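Sorting Small Toys With Two Plain Bins

Print this page | E-mail this page

12th September
By Pascal Grube

Small toys cause more trouble than big ones. A rocking horse stays where it is put. Finger puppets, little plush animals and dolls the size of your hand end up under the couch, in coat pockets and at the bottom of the diaper bag. Most people buy a toy chest, throw everything in, and find a year later that the children only play with the top layer.

I have tried a lot of boxes over the years, and I keep coming back to plain open bins, used in pairs.

Choosing the bins

Get two that are the same shape, with straight sides and a flat floor. Sloping sides waste space on a shelf and soft fabric cubes sag as soon as a child leans on them. A dark color is fine. It hides scuffs, and bright toys show up well against it.

Skip the lids. A lid means one more thing to take off, and once it is off it gets used as a tray, a sled or a roof. If dust bothers you, lay an old pillowcase over the bin at night.

Depth matters more than length. A bin that comes up to an adult's elbow is too deep for small toys. You want to be able to reach the floor of it without leaning in. I measured the last pair I bought before taking them home, and the store clerk was very patient about it.

Check the inside corners with your fingers before you pay. Some molded bins have a rough seam there that snags plush and pulls threads out of doll clothes. Sandpaper will take it off, but it is easier to pick a different bin.

Setting them up

Put one bin behind the other on a low table or a sturdy shelf. The front bin is for toys that are in use. The back bin is for toys that are resting. Every few weeks, trade some from one to the other. Children greet a plush rabbit they haven't seen since spring like a new present.

Keep the front bin to one layer. This is the only rule I am strict about. If the toys cover the floor and start to pile up, some have to move to the back. With a single layer a child can see everything there is and pick something up without dumping the lot on the rug.

Don't divide the bins into compartments. I bought a set of inserts one December and spent more time putting toys back in the right slots than I ever spent looking for them. Loose works better for anything soft.

Cleaning soft toys

Go through the front bin when you trade toys over. Look for loose button eyes, split seams and anything sticky. Mend before you wash – a small hole in a seam will be a large one after a spin cycle.

Most small plush can go in the washer inside a zipped mesh bag, on cold, with half the usual detergent. Read the tag first. Toys with a sound box or a battery should be wiped by hand with a damp cloth and a drop of dish soap. Dolls with sewn-on clothes do better by hand too, as the dye in the clothes may run into the body.

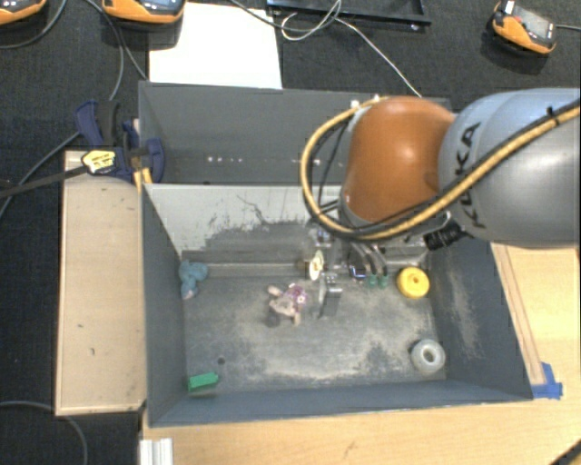

Dry everything all the way through before it goes back in. A toy that feels dry on the outside can still be damp in the middle, and it will smell sour within a few days. Squeeze it hard in a paper towel. If the towel comes away cool or marked, give it another night on the rack.

Wash the bin as well. Warm water and dish soap are enough. Crumbs and grit collect along the bottom edge, so run an old toothbrush around it, rinse, and stand the bin upside down on a towel.

Keeping odd sizes together

Tiny pieces such as doll shoes and hats shouldn't go loose in either bin. Put them in a small zip pouch and keep the pouch with the dolls. If there is a baby in the house, put the pouch on a high shelf and bring it down when someone asks for it.

Anything with long legs or arms can be tucked along the wall of the bin so it doesn't tangle with the rest. Toys with ribbons are best kept apart from toys with Velcro. I have cut more than one ribbon off a bear – always with the owner's permission.

When both bins are full, it is time to give some away. Let the child choose which ones, and don't argue with the choice. Bag them the same evening and put the bag in the car.

Related tips

Getting Crayon Off a Painted Wall
How to Mend a Split Seam by Hand
Low Shelves for a Child's Room
Washing Stuffed Animals With Sound Boxes
What to Do With Single Mittens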